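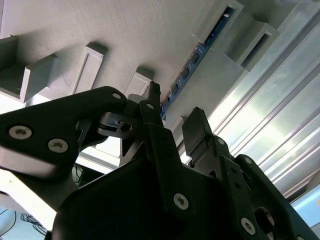
Hi Treasa,

Okay, catching you up on the rentals! We closed out the season at Stellholm with 196 nights booked across the three cottages, which beats last year, and the loft over the boathouse did most of the heavy lifting again. People love that little balcony. I keep meaning to put a better chair out there.

The Kencombe house is a slower story. The upstairs bath is finished and the new beds are in, but the kitchen counters came in the wrong size and went straight back. Iglesias has promised the replacements for December – I'm hoping to open the calendar for spring stays right after that. The reorder fee was $2000, and I've taken it out of the furnishings line so the total you approved doesn't move.

Aluminum rail and upright profiles, dark backdrop behind.

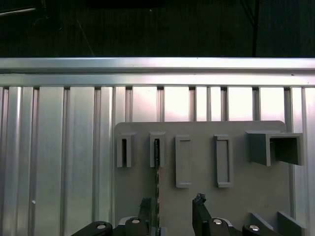

Silver rail with the ribbed profiles below it

Bookings now all run through Pluritness, and I'm mostly happy with it. Guests get their door code by text the afternoon they arrive, so I'm no longer driving over with keys at 9 p.m. (hooray!). The cleaning schedule still doesn't sync the way it should, and Rocío Aguirre has been keeping her own list on paper until they sort it out. She caught two double bookings that way, so please let's keep her hours where they are.

We got 29 guest reviews. Most were lovely, a few grumbled about the wifi at the far cottage, and one family wanted a second grill. I've priced a stronger router and would like your okay on it before the holidays – the grill can wait until it's warm out.

Still open on my end: the insurance renewal, the gutter quote for Kencombe, and new photos for the listing once the counters are in. I'll send the expense sheet separately, as soon as I find the receipt for the mattresses.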